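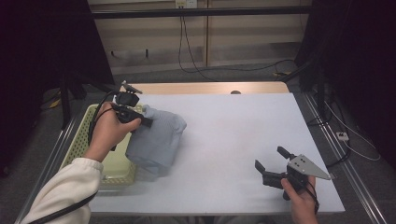 April 2025, open day, written up the same evening with my feet on a chair. We had almost 40 visitors through the room, which is more than I had planned for and more than the corridor could hold, and I want to get this down before it all runs together. Vaida took the morning groups and I took the afternoon. We stuck with the laundry task in the end, the blue-gray cloth and the pale green basket with the holes in its sides, and I'm glad Imad talked me out of the cups. Everybody has folded a shirt, so they lean in straight away. A black gripper in each hand, cables running back along the sleeve, and people understood what we do before I had finished my first sentence (I did go on to finish it, and several more).

The questions were lovely this time. One lady asked if her hands would get tired, and I let her try, and she said yes, the thumbs. A boy of eight wanted to know whether the robot would mind being taught by someone who folds badly. I told him that was a very good question and that Noura should answer it, and she talked with him for so long that the next group had to wait.
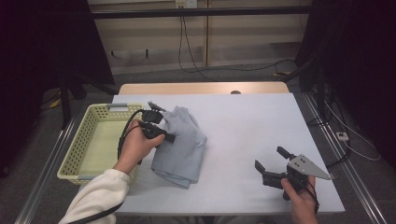
What I would change for the May visit: smaller groups, four at a time, with the rest sent along to Najwa for the Mellow demo. People at the back could see very little with the curtains so close, and I kept asking them to mind the rails. I'd also like a second cloth in a stronger color. The gray-blue is nice to look at but it doesn't show up much against the pale tabletop, and a gentleman from Niltico told me he had trouble following the edges from where he stood.

Afaf tried talking and folding at the same time and found it hard, so let's keep those as 2 jobs. She does the hands, somebody else does the talking – me, if nobody minds, I enjoyed it very much.

To do: write to the Niltico people, ask Imad where he put the spare sign for the door, and send Vaida the list of questions while I still remember them.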